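德雷伦发布年度“杂活报告”：机器会干的活比去年多，离让人放心出门还差一截

新闻稿
2026年4月2日

德雷伦（Drelen）今日发布新一期《杂活报告》，回答一个每年都有人问、每年都有人抢着替机器回答的问题：家里和车间里的零碎活计，机器到底能不能接手了？

简短的答案是：能接一部分，接得很慢，而且最好有人在隔壁房间。

长一点的答案共58页，可向德雷伦媒体联络处索取。报告今年测试了20项任务，一半来自家庭，一半来自小型车间。家庭部分包括叠毛巾、收拾餐桌、把洗好的餐具放回抽屉、给纽扣衬衫翻面、从一堆袜子里配对，以及报告编写组内部称为“妈妈一进门就会做”的那一类事，比如把沙发上的东西挪到它们该在的地方。车间部分包括给零件分拣装盒、往托盘上摆件、拧紧与松开、把销钉插进孔里、把小齿轮套到轴上，以及清扫工作台。每项任务重复200次，时间、失败方式和人工介入次数一律照实登记。登记表里有一栏叫“其他”，今年写得最满。

“我们不给机器人打分，我们给活打分。”德雷伦测试项目负责人格莱尼斯·萨特克利夫（Glenys Sutcliffe）表示，“打分对象是机器人的时候，大家会鼓掌。打分对象是一筐毛巾的时候，大家会问筐怎么还没空。我比较喜欢后一种问题。”

毛巾：进步明显，筐仍然没空

叠毛巾是历年报告的保留项目，也是各类演示视频最爱的题材。今年的成绩确实好看了。平整摊在桌面上的方形毛巾，受测系统大多能叠成可以见客的样子。麻烦从摊平之前开始。毛巾从烘干机里出来时是一团，找到两个角这件事，人用手摸一下就行，机器要拎起来、转过来、放下，再拎起来。

报告用了整整一节讨论“找角”，附录中还收录了一条浴巾的完整经历。编写组认为这一节是全书最扎实的部分，也承认读者可能会跳过去。

袜子配对的情况相反。分辨颜色和花纹对机器几乎不构成困难，黑袜子除外。十双款式相近的黑袜子放在一起，受测系统表现得和多数成年人差不多，也就是随便抓两只，然后往下走。

餐桌：盘子没问题，剩菜是另一回事

收拾空盘子属于今年最稳当的项目之一。盘子形状规矩，位置明显，抓住边缘端走即可。一旦盘里还有半块鱼和一勺酱汁，事情就要重新商量。系统需要判断这些东西是要倒掉、留着，还是有人上厕所去了马上回来。报告指出，最后一种情况目前没有可靠的解法，在不少家庭里，人与人之间也没有。

放餐具一项的主要难点是抽屉。测试用的抽屉是从二手市场买来的，拉到一半会卡。编写组讨论过要不要换一个顺滑的，最后决定不换，理由写在方法说明里，只有一句：家里的抽屉就是这样的。

车间：规矩的活，规矩得有限

按照外界的想象，车间应当是机器的主场。零件有图纸，位置有定数，灯光可以自己挑。对大批量、长年不变的工序来说，这种想象没有错，那部分活早就不用人操心了，也不在本报告讨论范围内。

《杂活报告》关注的是另外一半：小厂里那些一天换三回、每回做几十件、不值得专门造一台设备的零碎装配。这类活目前几乎全靠人手，通常是同一双手，兼管接电话和签收快递。

参与今年车间部分测试的斯特凯克（Sterkeck）是一家做小型传动部件的工厂，提供了数套日常产品作为考题。工厂的要求很朴素：把件放对地方，别弄丢，别弄坏，弄坏了要说一声。最后一条被证明最难。受测系统掉了零件以后，往往继续认真地装配一个已经不在手里的东西，动作十分标准。

“我们老师傅看了很感慨，”斯特凯克生产主管奥克塔维奥·乌雷戈（Octavio Urrego）说，“他说新来的学徒头一个星期也这样，区别是学徒会脸红。”

双臂系统在这一部分的表现优于单臂系统。一只手扶住，一只手去装，这是人干细活时的本能，机器终于也有了条件这么做。不过两只手之间的配合目前还带有浓厚的礼貌成分：左手等右手，右手等左手，双方都不愿先动。报告把这段停顿单列为一项指标，命名为“谦让时间”。

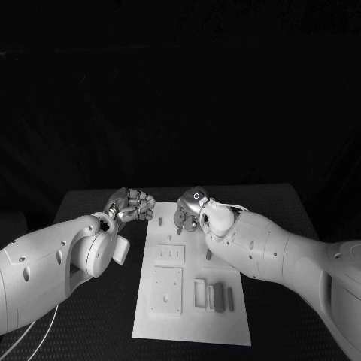
谦让时间在今年的测试中占去了双臂任务总时长的相当一部分。编写组原以为是通信延迟，查下来发现多数情形与通信无关，是控制策略在接近小件时变得过分谨慎。把谨慎程度调低，停顿就短了，碰倒的件就多了。斯特凯克方面被问到愿意要哪一种，回答是都不要。

插销与套齿轮两项的结果最值得一读。销钉对准孔口之后的最后一小段路程，仍然是成败的分水岭。人在这一步靠的是手感，歪了会知道歪了，轻轻晃一下就下去了。受测系统里学会“晃一下”的共有7套，成功率明显高于其余各家。报告建议同行多研究晃，少研究挥手致意。

齿轮的问题更细。单个套上轴不算太难，要让它与旁边那个咬合，常常得稍微转一点角度。有的系统会转，有的系统会用力。报告对后者的描述较为克制，零件损耗清单则没有那么克制。

那么，现在该买吗

德雷伦每年都被问到购买建议，每年都拒绝给，今年也一样。报告仅提供一张对照表，列出每项活交给机器后，人还剩下多少事要做。按这张表，收空盘子可以省下大半力气；叠毛巾省下一部分，前提是您不急着用毛巾；给衬衫翻面，目前连人带机器比单独一个人更慢，还会多出一件需要安慰的衬衫。

小型车间的情况略为乐观。零件分拣和托盘摆件两项，在品种不多、光线稳定的条件下，已经能让一名工人腾出手来做别的。报告注明，测试期间腾出手来的工人主要在看机器干活。萨特克利夫认为这一现象会随着新鲜感消退而缓解，同时表示她本人的新鲜感尚未消退。

“有人希望我说明年就行了，也有人希望我说永远不行，”萨特克利夫说，“这两种人我都请他们来看过一下午的套齿轮。走的时候两边都安静了不少。”

下一步安排

报告配套的公开测试日定于5月举行，由斯坎丹斯（Skendance）提供场地。来访者可以自带一件家务或一道车间工序现场出题，体积以一个人搬得动为限。去年有人带来一条没有洗的儿童羽绒被，主办方感谢这位来访者，并请今年的各位洗过再带。

卡塔库坦（Catacutan）将继续为测试提供耗材，包括毛巾、标准袜和一批形状刁钻的塑料盒盖。盒盖与盒身的配对任务计划列入下一期报告。编写组在预备测试中试做了一轮，人类对照组的成绩不便公布。

另有两项改动将从下一期起执行。其一，各项任务增设“无人在场”条件，测试人员须离开房间，不得从门缝观看。其二，失败记录将与成功记录以同样的篇幅刊出，参测单位如对此有异议，可在报名前提出，报名后提出的异议将一并刊出。

关于德雷伦

德雷伦是一家独立测试机构，专门评估自动化设备在日常环境中的实际表现，不生产、不销售机器人，也不接受参测单位提供的毛巾。

媒体联络

索取报告全文、测试录像或采访安排，请联系德雷伦媒体联络处。采访时间以工作日下午为宜，上午测试间在配袜子。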